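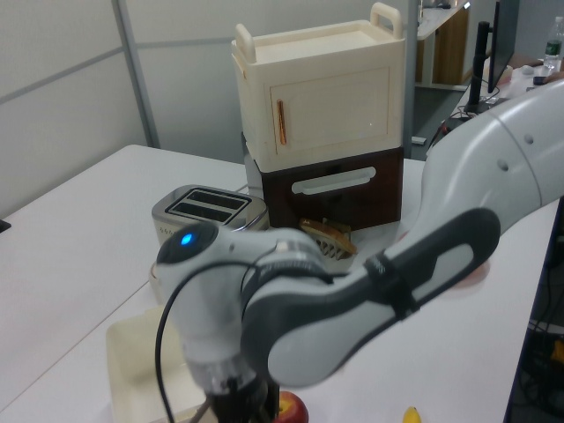
Photo: Soledad Cordero

Do stacked toy kitchen units need to be fixed together?

Asked by Soledad Cordero
Viewed 337 times

I'm putting together a small play kitchen on a white table and I have the cream cupboard (the one with the copper-orange handle on the door) sitting right on top of the dark brown drawer unit. There's a silver two-slot toaster next to it, some toy bread, and a shallow tray for serving.

The seller, listed as Plindora, says the units are "stack ready" and need no hardware. I'm not convinced. There were no clips or screws in the package and no instructions either. My nephew is 3 and he doesn't open a door, he yanks it. I also can't find a weight for either piece in the listing, which seems like something they'd want to tell you.

So is "stack ready" a real thing or does it just mean one box can sit on another box? And if I need to fasten them, what comes off cleanly? I'd like to be able to split them up again by November when my sister wants the drawer back.

3 answers

Answer from Edem Ackah
Marked helpful

"Stack ready" means whatever the person typing it wanted it to mean. I'd treat it as one box on another box until you've checked.

Lift the cupboard off and turn it over. If there are pegs or a molded lip underneath, and something on top of the drawer unit for them to drop into, then fine, it was made to stack. If both surfaces are flat, it wasn't. You have two different colors there and I wouldn't assume they even came from the same set.

Then try it yourself before he does. Hold nothing, open the cupboard door, and pull it the way he would. Do the same with the drawer. The drawer is the one I'd watch, as a sticking drawer can drag the whole bottom unit forward and the top goes with it.

For fastening, use removable hook-and-loop strips at all four corners between the units, and another set between the drawer unit and the table. Skip the cheap double-sided foam. The package will say it removes cleanly from plastic and I have scraped enough of it off with a thumbnail to say otherwise. Whatever you buy, stick a bit on the underside first and leave it until Friday, then peel it. If it takes the finish off you'll at least have ruined a spot he can't see.

Also push the stack well back from the edge of the table. And those two handles standing up at the back of the cupboard are going to be grabbed. I'd bet he goes for those before he ever touches the door.

Answer from a guest

We had the Gasau cupboard on top of a drawer for ages and never stuck it down with anything. Kids are fine. People worry too much about this stuff. Just put something heavy in the drawer, bag of rice or whatever.

Comment from Edem Ackah: A bag of rice in the bottom does nothing to hold the top on. It may even make things worse when the drawer is pulled all the way out, depending on how the drawer stops — if it stops.

Comment from Soledad Cordero: Also he would open the rice.

Answer from hornance_fan80

Get the Hornance connector kit, fits all play kitchens. Works great, strong hold, 5 stars.

Comment from Edem Ackah: Fits all of them? Which ones have you tried it on?

Comment from Soledad Cordero: I looked it up and the pictures show it on one kitchen, and it needs holes drilled. I'm not drilling into something my sister wants back.

Update from Soledad Cordero

Turned the cupboard over and it's flat. No pegs, no lip, nothing. So much for stack ready. I wrote to Plindora and got back a message thanking me for my interest in their products, which didn't mention stacking at all.

I bought the hook-and-loop strips and have a test piece under the drawer unit now. The strip package says "up to" a certain weight and I don't put much faith in that either, so for the time being the two pieces will go side by side whenever he's over, with the toaster moved down to the end. It takes up more of the table but there's nothing to fall.

I'd still like to hear from anyone who has had strips on one of these for a few months and then taken them off. Please say what brand and what it looked like afterward.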